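两本《灵修札记》之间多出来的那些页
——宗教史料方向课程项目报告

先交代题目怎么来的。去年选课的时候我本来想做圣歌集，觉得圣歌集好玩，有曲谱有歌词，还能唱给组里的人听（我唱得不好，但热情很高）。后来在Clodero上乱翻，想找一本圣歌集的扫描件，搜索框里少打了一个字母，跳出来一本薄薄的小书，题名页上写着《一位姊妹的灵修札记》，作者Sille Stougaard，Zadovetti印刷所印行。我点进去看了两页就放不下了，圣歌集从此再没碰过。

Clodero是个扫描旧书的网站，免费看，免费下，多数书能全文检索。能检索归能检索，花体字识别出来的东西经常没法看，后面我会专门抱怨这件事。总之那天晚上我把整本读完了，80页，一口气。第二天想再查一个句子，重新搜书名，结果出来的那一本有92页！同一个作者，同一个印刷所，题名页几乎一模一样，只在最下面多了一行小字，写"增订重印"。

我的项目就是从这里开始的：多出来的那些页是什么，谁加的，为什么加。

一、Sille Stougaard是谁

能查到的很少。她是Sistberg教区的人，十九世纪前半叶出生，父亲管磨坊，她自己没有结婚，大半辈子住在哥哥家里，帮着带侄子侄女。教区簿册里她出现过几次：受洗、坚信礼、给别人家孩子当教母，最后是下葬。下葬那一条旁边牧师写了一个很短的拉丁词，意思是"虔敬的"，别的女人旁边大多没有这个词，所以我猜牧师是喜欢她的，或者至少觉得她值得多费一点墨水。

札记本身是按教会年写的，从将临期开始，到三一节后的那些主日结束。每一段前面抄一节经文，后面是她自己的话，有长有短。长的能写满两页，短的只有一句，比如大斋期里有一天她只写了："今日无话，主知道。"我特别喜欢这一句，抄在笔记本封面里面了。

她的文字跟我之前读过的那些敬虔派回忆录很不一样。那类回忆录一般有个固定的路子：童年轻浮，青年得病或者丧亲，某天夜里痛哭悔改，然后一生行善，临终说一番漂亮话，全家围着床。读多了以后你几乎可以提前猜到下一章讲什么。Stougaard的札记里没有悔改之夜，她好像从小就信，信得很平常，平常到会在祷告里插一句家里的奶酪坏了。她也会发脾气，有一段写她在教堂里听前排的人咳嗽，听得心里起火，然后求主赦免她，再然后又补一句说那个人确实可以坐到后面去。

二、材料和方法

我用的主要材料是下面这几样：

初印本，80页，Clodero上的扫描件，原书在哪个馆藏页面没写清楚，只写"私人捐赠"。
增订重印本，92页，也是Clodero上的，扫描质量差一些，有几页歪得厉害，装订线那一侧的字被吞掉了。
Sistberg教区簿册的缩微胶卷，在学校图书馆地下一层看的。
Zadovetti印刷所的一份书目单，夹在别的书后面当广告用的那种。
《Baldursdóttir目录》，一部北方灵修文学的书目，我们系里都这么叫它，编者是Ásdís Baldursdóttir，也就是后来愿意回我邮件的那位（谢天谢地）。

方法很笨，就是对读。我把两本书的文字都抄成电子文本，左右两栏，一段一段地比。一开始我想偷懒，直接用网站自带的识别文本，跑一个比对程序就完事。跑出来满屏都是红的，我还激动了一下，以为两个版本差别巨大，值得写一本书。再一看，红的地方几乎全是识别错误：花体字里的长s被认成f，k和t分不清，"恩典"那个词在初印本里被认出了好几种拼法，没有一种是对的。所以最后还是自己动手抄。初印本我抄了整个寒假，抄到后来做梦都是花体字。

抄写的时候我定了几条规矩，写在这里，万一以后有同学要接着做：

长s一律转成普通s。
原书的错字照抄，后面加方括号注明。
经文引文单独标出来，注章节，因为两个版本的经文用的译本可能不同（后来发现确实不同，见下文）。
看不清的字写"?"，千万不要猜。我一开始猜过，后来对着胶卷才发现把人名猜错了，只好回头把前面抄的重新过一遍。

三、对读的结果

先说大家最关心的：多出来的部分到底是什么。

一部分是前言。初印本没有前言，翻过题名页直接就是将临期第一主日，干净利落。增订本前面加了一篇相当长的前言，没有署名，只写"一位主内的朋友"。前言讲了Stougaard的生平，讲法就是我前面说的那种固定路子：童年轻浮，青年得病，某夜痛哭悔改。我读到这里真的从椅子上坐直了，因为札记正文里一个字都没提过这些。她得没得过病我不敢说，胶卷里查不到；可是那个"痛哭之夜"，她自己写了那么多日子，连奶酪都写了，会把这件事漏掉吗？

另一部分在书末，是一段临终记述，讲她最后几天说了什么话，谁来看过她，唱了哪首诗歌。这段的文风和前言很像，爱用同样的几个形容词，句子也一样长得喘不过气。我倾向于认为两篇是同一个人写的，不过这只能算文风上的感觉，我没有做正经的统计。

剩下的是正文里的改动，零零碎碎，但我觉得这才是最有意思的地方。举几个例子。

大斋期那句"今日无话，主知道"，增订本里变成了"今日我心深受试炼，口不能言，唯主知道我的叹息"。意思好像差不多，味道全没了！

教堂咳嗽那一段，保留了发怒和求赦免，删掉了"那个人确实可以坐到后面去"。

奶酪没有了，整句删掉，前后两句硬接在一起，语法都有点不通，一看就是后来动过的。

有一段她写给侄女做裙子，做着做着想到"义袍"的比喻，初印本里裙子写得很细，怎么裁，哪里缝坏了又拆，比喻只有一句；增订本把裙子压缩成半句话，比喻扩成了一大段。

还有经文。初印本引的经文经常跟通行译本对不上，个别词不一样，语序也不一样。我起先以为她用的是另一个译本，找了好几个都不符合。后来请教Baldursdóttir，她说很可能是凭记忆写的，那个年代在家里听人念经、背经长大的人，引文常常就是这个样子。增订本把这些全部"改正"成了标准译文。从编辑的角度看无可厚非，可是从史料的角度看，一个磨坊家的女儿脑子里装着怎样的一部圣经，这个信息就被抹掉了。我觉得光是这一点就够再写一篇论文。

四、谁改的

这一节我得老实说，没有定论。

我的第一个猜想是Sistberg的牧师，就是在下葬记录旁边写"虔敬的"那位。他认识她，有文化，懂拉丁文，也有动机把教区里一位姊妹的札记整理得体面一些。问题在于日期。簿册上的笔迹在增订本出来之前就换了人，说明他要么调走了，要么去世了。当然他可以在别处继续写，我没查到。

第二个猜想是印刷所的人。Zadovetti那份书目单很值得看，上面列的灵修书一大半都带着"附作者生平及临终记述"这样的字样，像是一个卖点。初印本的Stougaard札记也在单子上，偏偏什么都不附，价钱标得比别人低。如果我是印刷所老板，看到这本书卖得还行，想重印，大概也会想找个人补上前言和临终记述，跟别的书配成一套。书目单上说增订本印了2000册，对这么一个小教区的女人来说是个很大的数字，可见他们是当正经生意来做的。初印本印了多少，单子上没写。

第三个猜想是她的哥哥或者侄女。临终记述里有一些家里人才会知道的事，比如她最后几天要求把床挪到窗边，又嫌风大，又挪回去。这个细节我很愿意相信，挪来挪去的，很像初印本里的她。也许是家里人提供了材料，再由别人润色成文。

Baldursdóttir在3月17日的回信里提醒我，不要急着在几个人里选一个，那时候的灵修书经常是好几双手一起做出来的，家人给材料，牧师看教义，印刷所管文笔和销路，没有人觉得需要署名。她还说目录里她给两个版本编了同一个号，看了我的对照表以后打算拆成两个号。我看到这一句的时候在图书馆里差点叫出来。旁边的同学以为我中奖了。

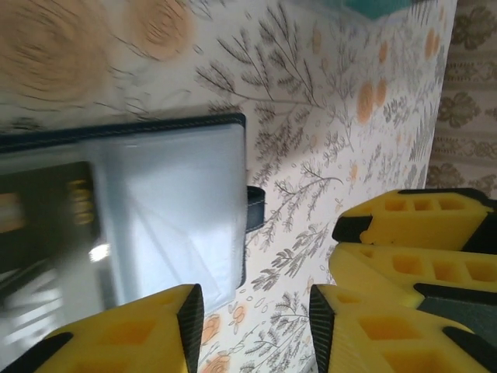
信里还有一个问题我到现在没答上来：初印本的稿子是怎么到印刷所手里的？札记写得那么私人，她自己会拿去出版吗？初印本题名页写"一位姊妹"，底下又印着她的全名，这两样放在一起有点奇怪。匿名的书一般就匿名到底。我翻了同一家印刷所的其他几本，都没有这种写法。有一种可能是她本人同意印，但要求低调，排字的人没弄明白；另一种可能是印的时候她已经不在了，家里人做的主。下葬那一条的年份在胶卷上正好有一块污渍，最后一位数看不清，照我自己定的规矩，只能写"?"。真是气死我了。

五、遇到的麻烦

这一节老师要求写，我就挑几件。

花体字已经抱怨过了，不重复。

胶卷机只有一台能用，另一台的灯坏着。我后来摸出规律，中午大家去吃饭的时候最空，就把三明治提前吃掉，卡着点下去。地下一层没有信号，倒是很适合抄东西。

丹麦文我是边学边读的。现代丹麦文能看个大概，十九世纪的拼写就很吃力，名词还全部大写，刚开始我以为到处都是人名。有一个词我查了很久，词典里没有，问了丹麦来的交换生也不认识，最后在Baldursdóttir目录的术语表里找到了，是一种聚会的叫法，指主日下午在私人家里读讲道集。这个词在初印本里很常见，增订本里一次都没有，全部换成了"聚会"或者干脆"礼拜"。当时这类家庭聚会在有些地方不太受待见，编者换掉这个词可能是出于谨慎。也可能只是觉得读者看不懂，我两种都写上，请老师定夺。

经费方面，系里给每个项目批了2000克朗，我主要花在复制胶卷和打印对照表上。对照表左右两栏，横着打，订起来挺厚的。剩下的钱我退回去了，收据都在附录的信封里。

还有一个麻烦是我自己的：我太喜欢初印本了。写初稿的时候，凡是提到增订本的编者，我用的都是"篡改""糟蹋"这样的词，导师用铅笔一个一个圈出来，边上写"证据？"。她圈得对。增订本的编者做的是当时很普通的事，买书的人想读到悔改和善终，他们给了。而且如果没有这个2000册的版本，Stougaard的名字大概早就没有人知道了，Clodero上那本初印本我很可能也不会去点。后来我把那些词都改了，这一版里如果还有漏网的，请见谅。

六、我目前敢说的和不敢说的

敢说的：两个版本之间有成系统的改动，方向一致，日常生活的细节减少，规范的敬虔语言增多；前言和临终记述是重印时加上去的；经文引文被统一成了标准译文；家庭聚会的叫法被换掉了。

不敢说的：是谁改的；前言里的生平有几分真；初印本是不是已经改过一道。最后这一条是答辩预演的时候有同学问的，我当场愣住了。对啊，初印本也是印出来的书，谁能保证它就等于她的手稿？我一直下意识地把初印本当成"她本人"在说话，可是在手稿和铅字之间，说不定早就有一只手伸进来过。奶酪能留下来，不代表别的东西都留下来了。除非找到手稿，这个问题没有办法回答。

手稿在不在呢？Sistberg的教区档案后来并到了别处，目录里有一条写着"杂件，女性手迹，灵修内容"，没有名字。我已经写了申请，对方说五月可以去看。有可能是她的，更有可能是任何一个别的女人的，那也很好，我一样会去看。

七、附录说明

附录一是两个版本的全文对照表。改动的地方用下划线标出，增订本独有的段落整段缩进。
附录二是经文引文表，列出初印本的写法、增订本的写法和通行译本。
附录三是教区簿册里跟Stougaard家有关的条目，带我的翻译。翻译里拿不准的地方都加了问号，问号有点多，见谅。
附录四是Zadovetti书目单的抄录，价钱没有换算，我试过换算，越算越糊涂，就放弃了。

抄写的电子文本我放在课程网盘里，想用的同学直接拿走，发现错字请告诉我，尤其是三一节之后的那几个主日，那部分是我感冒的时候抄的，自己都不太放心。如果有人会读旧式手写体，五月又正好有空，请务必跟我联系，车票我出不起，午饭可以请。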